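Unit 7: Domestic handling – garments

Handout for the September block. Read before the lab session.

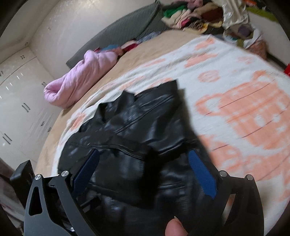

Chrysoula Panagiotou objects that garments are the wrong test: a machine that could strip a bed and carry the washing downstairs would be worth buying, even if it never folded a sleeve. Keep the objection in mind, as the set reading from Mendby takes the opposite view.

7.1 Why clothing is hard
A rigid part has six degrees of freedom. A leather jacket on a bed has no such short description: collar, zip and pocket may lie anywhere, and one layer hides the next. Glossy material adds highlights that shift with viewpoint and upset depth estimates.

7.2 Grasping
Two jaws can pinch a fold. Choosing the right fold is the harder part – a grip on the body of the jacket lifts it but says little about where the shoulders are. Regrasping is normal and should be budgeted for.

7.3 State of the art
The Kitelico trial used 3000 grasps on mixed garments. Lifting was reliable; hanging up was not. Towels and other flat rectangles are close to solved at low speed. Jackets are not.

Exercise: write a stopping rule for a machine that has failed to find the collar after 10 regrasps. One page, with a state diagram.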